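Flandum Nursery Floor Mat, Checked, White and Gray
Item 2926 | Sterside Early Years Furnishings

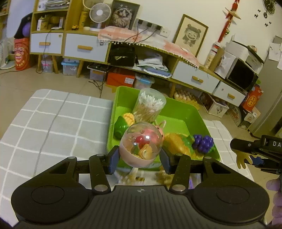
The Flandum Nursery Floor Mat is supplied to child care centers, preschools, libraries and family waiting areas that require a soft, washable surface for play at floor level. It is offered in a single pattern, a white and gray check, which was selected to suit rooms already furnished in strong colors. Bright items such as a green tray, a toy corn cob or a pink toy pig remain easy to find against it at tidying time. The mat is intended for indoor use only and should be laid on a level, dry floor.

Construction
The mat has a closed-cell foam core with a smooth wipe-clean upper face and a textured underside that limits movement on vinyl, sealed wood and tile. Edges are heat sealed. There are no stitched seams, zippers or removable covers. The mat may be rolled for storage with the patterned face outward and should not be folded.

Specifications
Length: 200 cm
Width: 200 cm
Pattern: check, white and gray
Upper face: smooth, wipe clean
Underside: textured
Supplied: rolled, with 2 storage straps
Item number: 2926

Cleaning and care
Wipe the upper face with a damp cloth and mild soap at the end of each day of use. Spills should be removed promptly. Both faces must be fully dry before the mat is rolled. Bleach, solvent cleaners and steam equipment will damage the surface and are not covered under the warranty. Mats placed near large windows should be turned from time to time, as prolonged direct sunlight may cause the white squares to yellow.

Placement
Allow clear space on all sides so that doors and drawers open freely. Two or more mats may be placed edge to edge, although the pattern is not guaranteed to align between production lots. Customers furnishing a large room are advised to order all mats at one time. Heavy furniture should not be left standing on the mat, and it is not suitable as a fall surface beneath climbing equipment.

Related products
Skimer Storage Bin, low, open front
Sun Reading Cushion, round
Flandum Corner Mat, quarter circle

Ordering and delivery
Orders are accepted from schools, licensed child care providers and public agencies by purchase order, and from all other customers by prepayment. Mats ordered in quantities of 6 or more are shipped on a pallet, and the receiving site must be able to accept a pallet delivery at ground level. Orders intended for installation during the winter break should be placed by the end of November.

Returns and warranty
Unused mats may be returned in their original packaging within the period stated on the invoice. The Flandum range carries a limited warranty against separation of the upper face and failure of the sealed edges under normal indoor use. Claims should include the item number, the invoice number and a short written account of the fault.

Inquiries concerning large orders or room layouts may be addressed to Ritu Saxena, Institutional Sales, Sterside.

Page last revised Monday, May 12, 2025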